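Notes from the Packing Side

By Jeanie Dalgleish

A few of you stopped me in the canteen last week to ask what I've been doing over in the old sample room all summer, so I said I'd write it up for the newsletter before the rumors got any better. (My favorite so far is that I'm being cloned.)

Short version: Clelidside bought two robot arms to help with the play kitchen sets, and I'm on the team that's teaching them. For those of you in dispatch who only see the sealed boxes, a full Zaltdale set has a lot of bits in it, and every one gets handled by a person before it goes out. We check the lids and knobs, stack the pots and cups so they nest, and then it all goes in the tray in the same order every time. On a good day our bench gets through 320 sets. My thumbs know all about it by the afternoon!

Sudheer Kamath is running the project, and he's been very patient with a packer who kept calling the left arm "him." My part is to show how I do a thing, then watch the arms have a go and tell Sudheer what's wrong with it. I didn't think I had much to tell. Then I spent a whole morning explaining why you don't take hold of a cup by the lip if it has to go inside something else, and he wrote down two pages.

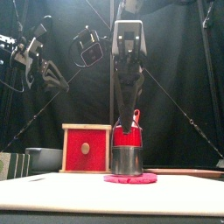

Fingers in the red cup, with the silver pot underneath.

Nesting is the job we've spent longest on. You and I do it without looking, usually while talking. For the arms it's a whole string of little decisions – how far down to reach, how hard to squeeze, when to let go – and the wire handle on the pot makes every one of them harder. I've started noticing my own hands at home doing the dishes. My husband thinks I've lost it.

Now for the part people really want to know about, jobs. I asked Danish Bhutto straight out and he gave me the same answer he gave at the shift meeting: no one on the bench is losing hours over this. The plan is for the arms to take on the stacking, and for us to move to checking, repairs and the custom orders, where we've been behind since spring. The Lendo order alone is 2,000 sets, and I'd love to see somebody explain how we'd stack that lot by hand and get the custom work out too.

I'll be fair and say not everybody's sold on it. Angus Farquharson has been on the bench 20 years and he told me he likes stacking, it's when he does his thinking. I get that. I'd miss the chat myself if we all ended up at separate stations, and I've said so to Danish. He's agreed to keep the checking tables together, by the window, and I'll be holding him to it.

Training for the new checking work starts with a group of seven from both shifts. Put your name on the sheet by the time clock if you'd like to be one of them, or grab me at break if you want to talk it over first. You don't need to know a thing about computers, I certainly didn't.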